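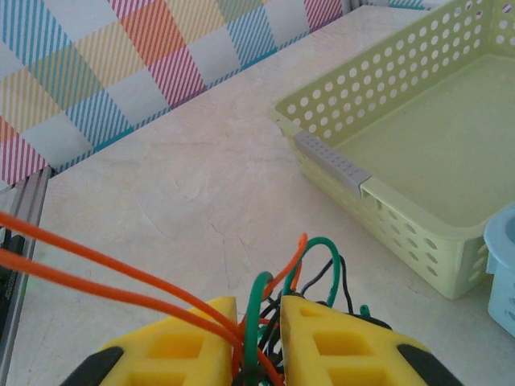
HOME & MONEY DESK

The case against the smart kitchen drawer

18 Aug 2022

My mother kept a drawer for string, fuses and takeaway menus, and it never once asked her to accept new terms of use. I thought of it often during the month I spent with the Plivau home storage system, which promises to tell you where everything in your house is, provided you first tell it where you have put everything.

The sales pitch goes like this. We own too much, we lose half of it, and then we buy it again. Plivau quotes a survey in which people claimed to own 2,966 separate household items each. I would love to meet anyone who sat down and checked. I got as far as 403 in my own kitchen before I gave up, and that included teaspoons.

You stick a tag on a thing, or on the box the thing lives in, and name it on your phone. When you want it, you search. The starter pack has 200 tags, and by the second evening I had used nearly all of them on the cupboard under the stairs. More tags can be bought, naturally.

Did it work? Some of the time. I found a bicycle pump in June that I would otherwise have replaced. I also spent twenty minutes looking for the masking tape, which the app swore was in the blue box, because I had taken it out to label the blue box and put it down on the fridge.

Grelano, the main rival, takes a different line and charges a monthly fee to remind you to throw things away. Its messages are cheerful in the way a dentist's receptionist is cheerful. "You haven't opened Loft 3 since spring!" No, and I had been quite happy about that. Loft 3 is Christmas. When I marked it as seasonal, the app suggested I might like to rethink how I celebrate.

Then there is Kurian, which sells plain boxes with lids. They cost more than the boxes in the supermarket and come in a colour called oat. I could find no fault with them except the price, and they do stack well.

What bothers me about the whole business is the sums. A year of Plivau, with the extra tags a normal family would need, came to £583 when I added it up. I tried to work out what I lose and rebuy in a year. Batteries, scissors, three phone leads, a tin opener. I couldn't get it past the cost of a decent lunch for two, even when I was being hard on myself.

The firms will say you are paying for peace of mind. Perhaps. I did not feel peaceful when my phone buzzed at dinner to say that a tag in the airing cupboard had a low battery.

I have sent the kit back and kept the bicycle pump where it was. The masking tape has gone missing again — it was on the fridge on Tuesday's shopping list, at least, so a new roll is coming.

READER COMMENTS (3)

oldspanner: We had Grelano for one winter. It told my husband to get rid of his records. He got rid of Grelano.

Marrowfat: Bit unfair on Plivau. If you move house a lot it is very handy, and you can reuse the tags if you peel them off slowly.

tina_b: Oat is beige. I have the boxes. They are beige.

RELATED

Do you need a second freezer?
Plosirano slow cooker: four weeks of brown dinners
What your loft insulation is really saving you
Paying monthly for a doorbell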